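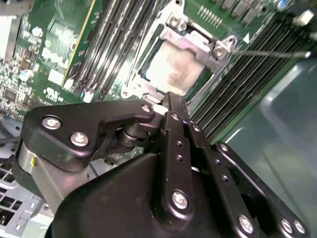

広告会社Fenwood、交通広告の企画チーム「Porix」を10月に始めます

2024年8月30日
株式会社Fenwood

こんにちは、Fenwoodの代表です。いつもの硬いリリース文を書きかけたのですが、どうも自分の言葉にならないので、今回は私がそのまま書きます。報道関係のみなさま、お取引先のみなさま、少し長いですがお付き合いください!

このたびFenwoodは、媒体プランニングを手がける株式会社Dinovと組んで、交通広告専門の企画チーム「Porix(ポリックス)」を立ち上げることになりました。始動は10月です。駅のポスター、車内の中づり、バスの側面、停留所の掲示枠。そういう、移動中の人が目にする広告だけを扱います。

なぜいま交通広告なのか、とここ何か月か会う人ごとに聞かれました。答えはわりと単純で、私が好きだからです(社内では何度も止められました)。入社したてのころに担当したのがバス停のポスターで、雨の日に自分の書いたコピーの前で傘をさして立っている人を見つけて、声をかけたいのを必死にこらえたのを今でも覚えています。画面の広告も楽しいのですが、あの距離の近さはちょっと別物なんですよね。

もちろん、好きなだけでは会社は動きません。Dinovさんと一緒に、この春から過去の交通広告の原稿を読み直してきました。集まったのは約1838点。業種も路線もばらばらで、会議室の壁が紙で埋まり、来客のたびに別の部屋をお借りするはめになりました。読んでいて気になったのは、枠を買う人と原稿を作る人が、最後まで一度も話していない案件がとても多いことです。枠が決まってから原稿を頼まれるので、階段の途中に貼られるポスターに細かい文字がびっしり、ということが起きます。貼られる場所を先に知っていたら、あのコピーは書かないはずです。

Porixの進め方

Porixでは、枠の担当と原稿の担当が最初の打ち合わせから同じ席に着きます。チームは28人、Fenwoodの制作とDinovの媒体担当が机を並べる形です。席替えは早くもひと悶着ありました。窓側は制作が取りました。

ご相談をいただいたら、まず候補の場所を歩きます。広告主の方にもできれば一緒に来ていただきたいです。歩きやすい靴でお願いします。朝と夕方では人の流れる向きが変わるので、同じ場所に2回行きます。そのあとで枠の案と原稿の案を一緒にお出しします。どちらか片方だけのご依頼は、すみませんが当面お受けしません。
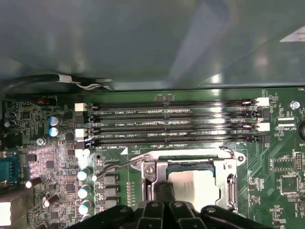

原稿の差し替えについても、考え方を変えました。これまでは最初の一枚を作り込んで、季節が変わるころに慌てて次を用意する、という流れが普通でした。Porixでは契約の時点で、まだ中身のない枠まで一覧にして、先に名前を付けてしまいます。基板の黒いメモリースロットを見てください。何も挿さっていないのに、そばには「DIMM2_CPU1」と白い文字がちゃんと印刷してありますよね。あの感じです。「秋・改札前」「冬・バス側面」と呼び名さえあれば、原稿が空っぽでも会議で話ができますし、見積もりにも載せられます。試しに社内の案件でやってみたら、営業も制作も同じ呼び名で話すようになって、メールの往復がぐっと減りました。

最初のお客さま

第一号の案件は、家具メーカーのVandenbergheさんです。実はPorixという名前が決まる前からお声がけいただいていて、ロゴもない企画書で発注を決めてくださいました。足を向けて寝られません。秋の新作に合わせて、停留所の掲示枠とバスの側面を組み合わせた展開を準備しています。座って待つ人と、立って待つ人とで見えるものが違う、という切り口なのですが、これ以上書くと先方に叱られそうなのでここまでにします。掲出が始まりましたら、あらためてお知らせします。

料金と受付について

料金は、企画費と制作費をまとめた一式のお見積もりです。媒体費は実費を別にお示しして、上乗せはしません。ここはDinovさんとかなり長く話し合ったところで、手数料の内訳もお見積書に全部書きます。細かい書類になりますが、わからない行があれば遠慮なく聞いてください。

受付は本日から始めます。10月以降の掲出をお考えの方は、お早めにご連絡いただけると助かります。とくに年末の枠は埋まるのが早いです。「まだ何を言いたいか決まっていない」という段階でもまったくかまいません。私はむしろその段階のお話を聞くのが大好きです。

取材のご相談も歓迎します。場所を歩くところから同行していただくことも可能ですが、駅構内の撮影には事業者の許可が必要ですので、日程には余裕を見てください。Vandenbergheさんの案件については、掲出開始までは撮影をご遠慮いただいています。

会社について

株式会社Fenwoodは、新聞、雑誌、交通広告の制作を中心とする広告会社です。株式会社Dinovは、屋外と交通を得意とする媒体プランニング会社です。両社の資本関係に変更はなく、Porixは共同事業として運営します。

お問い合わせ
株式会社Fenwood Porix受付係
当社サイトのお問い合わせフォームで「Porix」を選んでお送りください。平日にいただいた分は、翌営業日までにお返事します。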